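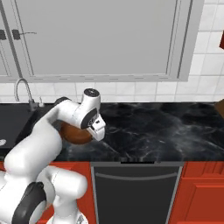

Move it to the island, then, a woman near the front said, and the guide typed something and told us it would take a minute.

There were 20 of us on the open day tour at Storkness. We had come up in two elevators and signed the same sheet twice, once for the building and once for Dratura, who rented the third floor. The kitchen was on the big screen. It was a simulation, and the guide said so before anyone could ask. The real arm was at the other site and was not part of the tour.

I had come for the job. The posting said evening supervisor, Kodikara project, and it said applicants were welcome at the open day. I had a folder under my arm with 48 pages in it, most of them from the agency. I had run a hotel kitchen until May and I thought I knew what supervising was.

"Does it know what a bowl is?" a man asked.

The guide said it had been given 86 tasks and bowls were in most of them.

"That's a different question," the man said.

She agreed that it was. She drank some water. On the screen the view had changed to the other side of the room, and people leaned in to look.
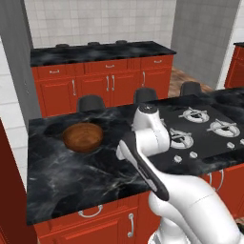
*Island task, third-floor screen, Storkness open day.*

The woman near the front wanted to know why there was a stove if nothing was being cooked. The guide said cooking came later in the list. Somebody behind me asked about lunch.

I asked what the evening supervisor did. The guide looked at my folder and then at me. She said the supervisor watched the runs and marked each one pass or fail, and wrote a line when it was a fail. A good evening was 78 runs.

"What kind of line?"

"Short. Where it went wrong."

I thought about the hotel. I had said a great many lines in that kitchen and few of them were short. I asked if the supervisor could stop a run partway.

"You can," she said. "Most people wait."

She ran the island task again for a family who had come in late. I stayed where I was. The others went through to the next room, where there were sandwiches and a table of Clolonix pens, and I could hear them picking chairs.

When the run ended she turned the keyboard toward me. There were two boxes and a space to type in. I put the folder down on the floor and pulled up a stool.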